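Kitchen table arm build, picking things up from above

brock_li
Posted 2 September 2026

Right, I've been promising this for ages. The arm's in the shared workshop at Plarkport and I've finally got toy kitchen bits laid out on the white table for it to practise on. Ketchup on the plate, colander, bowl, a peeled banana (I love that banana). The controller is my own board, I call it Tam, and the step rate is capped at 2000 for now while I sort out the jerky starts. Cables are my big worry at the moment, more on that below.

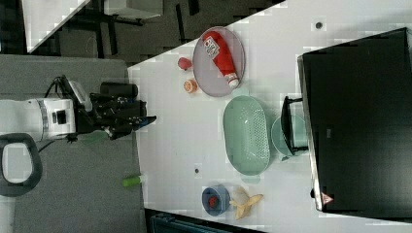 Kourosh Mirzaei reckons the cap is far too low and you'll be fighting stiction all day. Put it up to 3000 and soften the ramp instead!

udilard
Disagree with that, sorry. I ran mine fast back in May and it threw a bowl across the room. Leave the speed alone and fix the ramp first. What's the plan for the cables?

brock_li
Ha, I'm with udilard on this one, I don't fancy chasing ketchup. The cables just loop free by the gripper and I keep thinking they'll snag on the colander when it comes in low. I've got a bag of 100 cable ties and a roll of Benum sleeving, so it's one or the other.
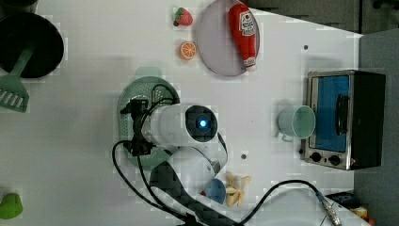
Gripper over the colander, blue light on at the wrist

benum_fan
Sleeving, every time. Ties pinch when the wrist turns.

Kourosh Mirzaei
Ties are fine if you leave slack. I've had 8 on mine for ages with no bother. Still think you should try 3000 though.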